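Jadoda Community Library and Learning Centre

Call for Participants: Adult Reading and Writing Circles

Applications are now open for the coming program year

The Jadoda Community Library and Learning Centre invites adults living in Tirley and the surrounding district to take part in its reading and writing circles. The circles are intended for people who wish to improve their everyday reading and writing in English, whether for work, for study, for family life or for their own enjoyment. Participation is free of charge.

The program is delivered at the Jadoda main branch and at the Radwan Street annex. It runs from April to November, with a break over the winter school holidays.

About the program

Each circle meets for 2 hours a week under the guidance of a trained tutor. Sessions combine shared reading, short writing tasks and open discussion. Materials are drawn from ordinary sources: newspaper articles, letters from government offices, recipes, short stories, tenancy forms, and notices of the kind that arrive in the mail. Participants are encouraged to bring in documents of their own that they would like to understand better, and tutors will treat these as confidential.

There are no tests or grades. At the first session each participant meets privately with the tutor to talk about what they would like to achieve, and a short written plan is prepared. The plan is reviewed at mid-year and may be changed at any time.

A total of 170 places are available across both sites. Daytime and evening circles are offered. The Radwan Street annex also hosts a circle for parents and carers, with supervised play for children under school age in the adjoining room. Places in the play room must be requested on the application form.

Who may apply

Applicants must be 18 years of age or older on the first day of the program and must live, work or study in the Tirley municipal area. No previous schooling is required. Applicants may have grown up speaking English or may have learned it as an additional language, but should be able to follow a simple spoken conversation. Those who are just beginning to learn spoken English will be referred to the Trarnon Language Service, which offers beginner classes in the same building.

People who have taken part in earlier years are welcome to apply again. Where a circle is full, priority is given to first-time applicants, and returning participants are placed on a waiting list in the order in which their forms were received.

What is expected of participants

Participants are asked to attend regularly and to let the tutor know if they will be absent. A person who misses four sessions in a row without contact may have their place offered to someone on the waiting list. Reading between sessions is encouraged - a few pages a week is plenty - but it is not compulsory.

All participants agree to respect the privacy of others in the circle. Personal matters raised in discussion are not to be repeated outside the room.

Support available

The Centre will make reasonable arrangements so that applicants with a disability can take part on an equal footing. Large-print materials, coloured overlays, hearing loops and adjustable desks are available at both sites. Other arrangements can be discussed at the time of application.

A travel allowance may be paid to participants who hold a concession card. The allowance covers bus fares between home and the nearer of the two sites. Receipts are not needed, but a copy of the concession card must be shown at enrolment.

Tea and coffee are provided at all sessions. The main branch is step-free from the street. Access to the Radwan Street annex is by ramp at the rear of the building, and the side gate is unlocked fifteen minutes before each session.

Workplace reading stream

A separate stream is offered to people employed in manufacturing, warehousing, cleaning and food preparation. It follows the same approach as the general circles but uses texts commonly met in those workplaces, such as rosters, safety notices, incident forms and equipment instructions. Meeting times are arranged to suit shift workers, with one circle beginning at 7 a.m. and another at 6:30 p.m.

Applicants to this stream do not need their employer's permission, and the Centre does not report attendance or progress to employers. Employers who wish to sponsor a circle on their own premises should write to the program office for a copy of the conditions.

How to apply

Application forms are available at the front desk of the main branch, at the Radwan Street annex and on the Centre's website. The form is 2 pages long. Staff at either desk will gladly help with filling it in, and applicants who prefer not to complete a written form may apply in person or by telephone.

The following information is required:

Name and contact details
Preferred site and preferred time of day
Any access, travel or child care needs
A few words, written or spoken, on why the applicant would like to join

Proof of address should be shown at enrolment. A utility bill, lease or letter from an employer or school is acceptable.

Applications close at 5 p.m. on the last working day of February. Late applications will be accepted only where places remain. All applicants will be told the outcome in March, by letter or by telephone according to the preference marked on the form.

Privacy

Information given on the application form is used only to place applicants in a suitable circle and to plan support. It is held by the program office and destroyed at the end of the following program year. Any figures provided to funding bodies contain no names or addresses.

Enquiries

Questions about the program may be put to staff at either desk during opening hours or sent in writing to the Program Office, Jadoda Community Library and Learning Centre, Tirley. Enquiries about beginner classes in spoken English should be directed to the Trarnon Language Service.

Copies of this notice in large print or audio format can be supplied on request.

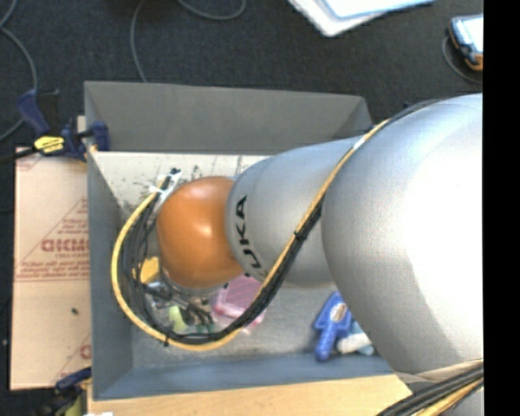
A KUKA robot arm over an open grey bin.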